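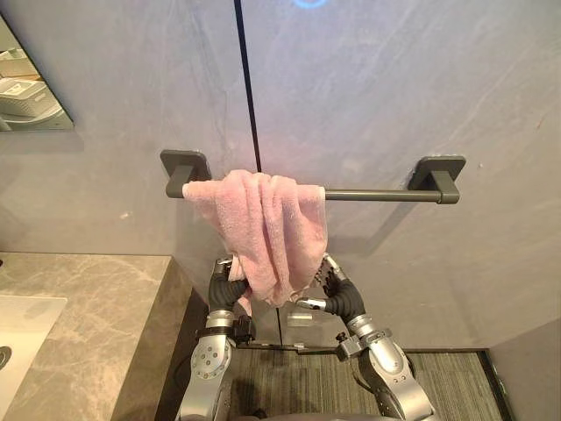
Aller Waffle Towel
Linen and cotton, woven by Penari

Choose colour: Oat, Slate, Moss, Rust, Chalk, Ink, Plum, Straw, Sea
Choose size: Hand, Bath

In stock. Orders are packed within 36 hours on working days.

The Aller is a light towel with a deep waffle on both sides. We make it for people who are tired of thick terry towels, which take a lot of space in the cupboard and stay damp until the next morning. It is woven from linen and cotton together. The linen gives strength and takes up water quickly, the cotton makes the cloth friendlier to the skin in the first weeks.

When it comes out of the parcel the Aller is flat and rather stiff. Please do not be disappointed. The waffle opens only with the first wash, and then the towel becomes shorter and narrower, but also much thicker to the touch. The sizes we sell are measured after washing, so what you unpack is a little bigger than what you have ordered. After several washes the cloth is soft, and it continues to get softer for a long time.

Both sizes have a woven hanging loop in the middle of one long side and another one at the corner. The customers who bought the earlier version asked us for the corner loop, as they have only small hooks behind the door. The loops are sewn into the hem with a double line of stitches. The hem itself is narrow and folded twice, so there is no raw edge which can fray.

How it dries

A waffle cloth has many small pockets, and the air can go through them. Spread open over a bar, the Aller dries well before a terry towel of the same size. If it is folded in four it will dry slowly, as every towel does. In a bathroom without window we advise to have 2 towels per person and change them in turns – they cost little to wash and they do not fill the machine.

Colours

The yarn is dyed before weaving, therefore the colour is the same inside the pockets as on the top. Small differences between one batch and the next are normal. If you want a full set, we recommend to order all the pieces together.
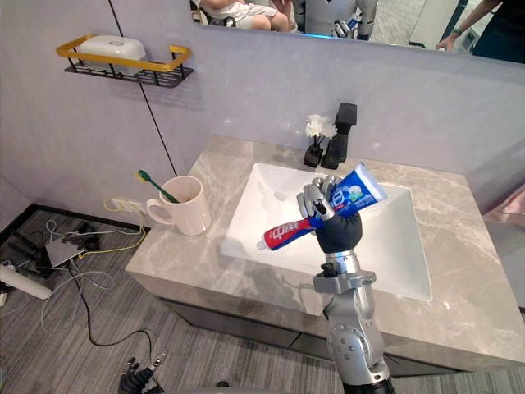
Our nine colours were chosen to be mixed, and most customers take one quiet colour and one strong. Chalk is a warm white with a small amount of yellow in it. Oat is the natural colour of the linen, not dyed at all, and you can still see darker threads here and there. Next to a glossy white basin and a grey marble top with soft white veins, Chalk may look a bit cream, so for such a room we would rather take Slate, or Rust if you wish some warmth. Ink and Plum are very dark and should be washed alone the first time.

Washing

Wash the Aller before the first use, warm, with a normal liquid detergent. Do not use fabric softener. It covers the fibres and the towel will drink less water. Bleach is also not good for the linen. You can put the towel in the tumble dryer on a low setting, but take it out while it is slightly damp and shake it well. Ironing is not necessary and it makes the waffle flat.

If a thread is pulled out by a ring or a zip, cut it with scissors close to the cloth. Do not pull it. The weave is tight enough that the hole will not grow.

Details

Material: linen and cotton
Weave: waffle, same on both sides
Loops: middle of long side and corner
Labels: one, cotton, can be removed
Packing: paper band and cardboard box, no plastic
Guarantee: 24 months on seams and loops

Good to know

The Ibarra bath mat is woven in the same colours and can be ordered together with the towel in one parcel. The Fereo robe uses a lighter waffle, and its Slate is slightly more blue. We mention it as some customers expected an exact match.

Moss in the bath size is almost sold out. The weaving mill is closed in August, and after this it needs some weeks to start again, so for autumn gifts please order early.

Unwashed towels can be sent back in their box. Washed towels we can accept only if there is a fault in the cloth or the sewing – please send us a photo of the place first.

Prices and stock updated Thu 9 April.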